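Open day talk - speaker notes
Thu 7 March, upstairs room at Merlow, 3 pm slot

Before starting
Check the clicker. Thank Kirsty Baxter for the invitation and the Stivley group for coming over on the early coach. Say my name slowly this time.

Opening
Ask who has ever packed a kitchen cupboard in a hurry. Hands up. Then ask who could explain, step by step, how they did it. Fewer hands!
That's why I love cans as a test. We all handle them without thinking, and every one sets a slightly different puzzle - tall, short, pull-ring on top, slippery sides, a neighbour standing too close. Chopped tomatoes next to something with a cartoon pineapple on it. Our shopping list was made by going down the aisle and picking whatever looked different.

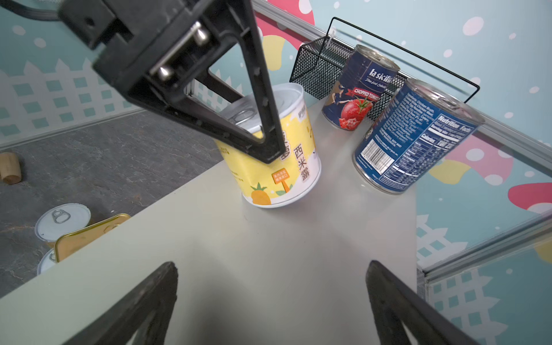

The set-up
Two arms, one small shop. The walls are the part children remember, so let people enjoy them for a moment before moving on. Mention that Ivana Cabral picked the pattern and has had to defend it ever since.
Explain the cabinet: the cans go up on top of it, and an arm has to reach them there as well as on the floor. Reaching over the edge of something tall is a different job from reaching down to a flat surface. Mime this with my own arm, elbow up.
Pause here for the people at the back to come forward.

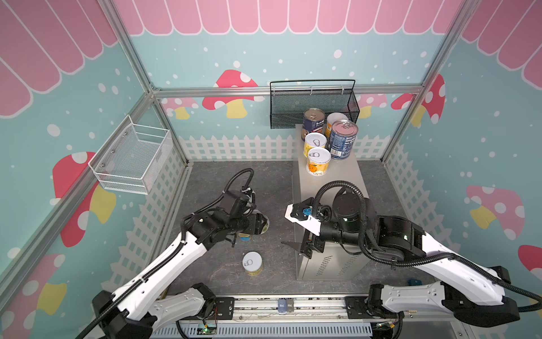 Two arms at the cabinet, cans on top and one down on the floor.

What the arm has to work out
Slow down for this bit, it's my favourite. From above, a can is mostly a circle with a ring pull on it. You and I see a lid and fill in the rest. The software has to decide where one can stops and the next one starts, and whether there's room for a finger on each side.
Tell the Dadness story (short version!) - we ran 100 practice picks there with the cans well apart, were very pleased with ourselves, then pushed them together and had to think again.
Don't get drawn into the maths. Offer the Sequeira handout to anyone who wants it, 80 copies by the door. 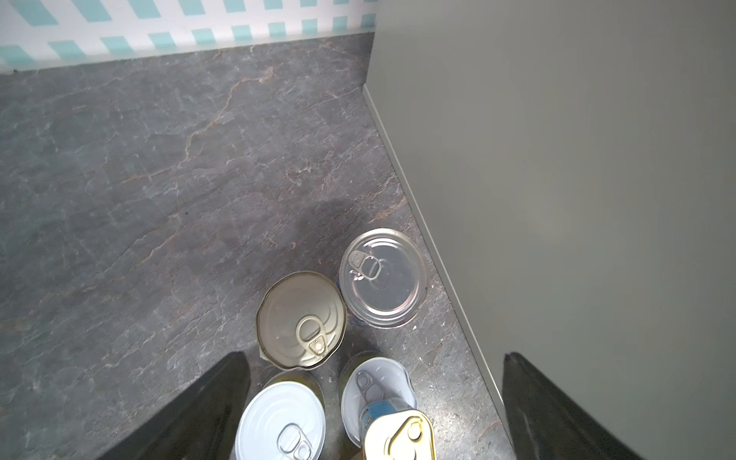
Lids from above, with the gripper fingers open on either side.

Why two arms
One can work while the other waits its turn, or both can go for the same crowded corner, and then they need manners. I still get a thrill watching them share a space that small. Invite people to stand at the side during the demo, where the gap between the arms is easiest to see.
If there's time, take a question before the live run.
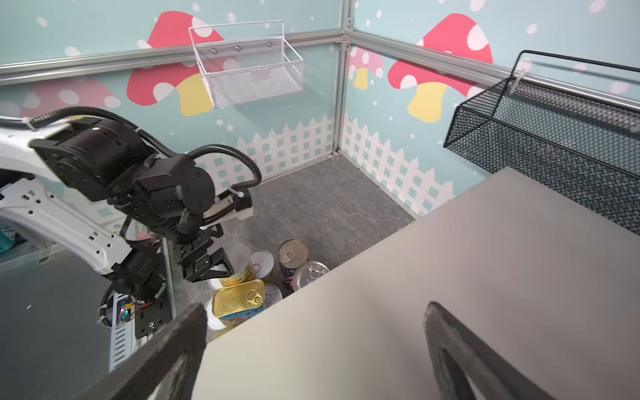 Margarida Paiva wanted to know whether the arms would cope with a dented can, and said the dented ones are the only kind that ever reach the back of her cupboard. Good question, keep it in for next time. Answer: a small dent, usually fine. A dent right where the fingers close, much harder.

Close
Live run, then tea. Nuno Patrício has the sign-up sheet for the next visit in March.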